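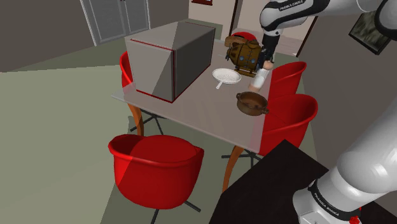 Clavora, the motion planning toolkit I've been going on about in these updates since spring, has a new release out, and I've spent most of the last week poking at it. The big change is how it handles clutter. The old planner was fine as long as you gave it a nice clean tabletop, and it got very nervous the moment you put anything tall next to anything short. So the test rooms have gotten messier. The one I've been staring at has a Franka arm coming down over a dining table, with a white frying pan under the hand, a brown pot near the edge, a fancy brown and gold thing standing right beside the gripper and a gray box that eats up half the tabletop. Red chairs all the way around, too, and the planner has to treat every one of those curved backs as something it can hit. I love it. It looks like the kind of dining room you'd find in a dream after too much cheese, but it's a great workout for a collision checker.

So what did they change? Florencio Toledo, who wrote most of the new code, walked me through it over a very long call (my coffee went cold, his dog got involved). The short version is that Clavora used to plan the whole move in one go, check it against the room, and throw it out if any part of it touched anything. Now it keeps the good stretches and only reworks the bad one. If the elbow is going to clip a chair but the last bit of the approach is fine, it holds on to the approach and goes looking for a different elbow. "We were tearing up perfectly good work all day long," he told me. "I felt silly when I saw how much."

The numbers they've put in the release notes are pretty nice. The test set is 3324 generated rooms, and the planner gets up to 1000 tries per room before it has to give up. On the same machine, the total planning time for the full set dropped by almost 40 percent compared with the last version. I haven't rerun the whole thing myself — my desktop would melt — but I did run a small batch overnight and the direction was the same, so I'm inclined to believe it.

There's a catch, of course. Thin stuff still gives it trouble. Pan handles are the classic case, because the simplified shapes the checker uses tend to come out fatter than the real handle, and then the planner decides there's no way in from that side. Teodoro Cordero has opened a ticket for it and says a fix is planned for November. Until then you can turn the padding down by hand for single objects, and I'd suggest doing that before you start blaming your own grasp code. I blamed mine for a whole afternoon!

The other piece of news is the viewer, which is called Dolero and used to be a separate download. It's now bundled in. You can scrub back and forth through a plan, click on any object and see which link of the arm came closest to it and at what point in the move. I had been doing this with print statements like an animal, so for me this alone is worth the upgrade. It does eat memory with the bigger rooms, and the color picker is still broken on my laptop.

If you're upgrading from an older version, watch out for the config files. The names of 13 settings have changed, and the old ones don't throw an error, they just get ignored. There's a small script in the tools folder that will rename them for you — run it on a copy first. It swallowed the comments in one of my files and I had to dig them out of a backup.

Florencio says the next thing on the list is moving obstacles, starting with a chair that slides while the arm is already on its way. No date for that one yet, but he's promised me an early build, and I'll write it up here once I've had a chance to break it.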